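Archive > Working Papers > Workplace Studies > Section 4

Filed under: Clothing and Comfort

4.2 Garment choice and reported warmth

Respondents in the Undholm survey were free to wear their own clothing over the base layer. Of the 3414 diary entries retained after cleaning, most listed a single outer garment, and the hooded sweatshirt was the most common. Entries that listed two or more outer garments were coded by the outermost one, following Ardeleanu and Dinu.

Warmth was rated on a scale of 1 to 15 at the start and end of each shift. Ratings at the start of a shift varied more between respondents than ratings at the end. We attribute part of this spread to travel: respondents who walked to the site gave higher first ratings than those who came by bus. The Rindura correction was applied to first ratings only. It lowers them by a fixed amount per block walked and leaves the order of garments unchanged.

Fabric weight was a weaker predictor than fit. Loose garments of medium weight were rated as warm as close-fitting heavy ones, except in tasks with the arms held forward, where the sleeves ride up and the wrist is exposed. Hood position (up or down) was recorded in the Notemgate subsample and had no clear effect.

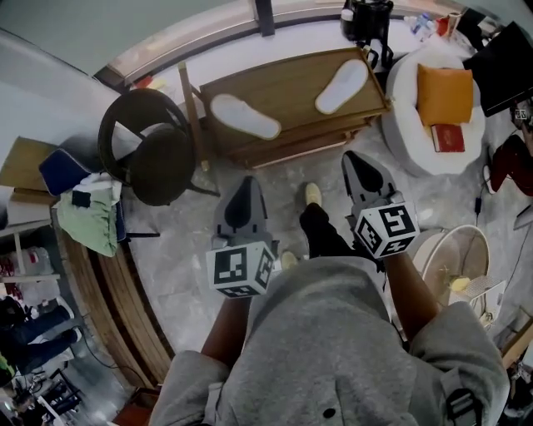
Figure 4. Gray hooded sweatshirt seen from above, arms forward, a tool in each hand.

Color was coded in four groups but dropped from the final model. Light and dark garments did not differ in either rating once fit was included. Laundering history was self-reported and is treated separately in Section 4.3, together with the entries in which the garment changed during a shift.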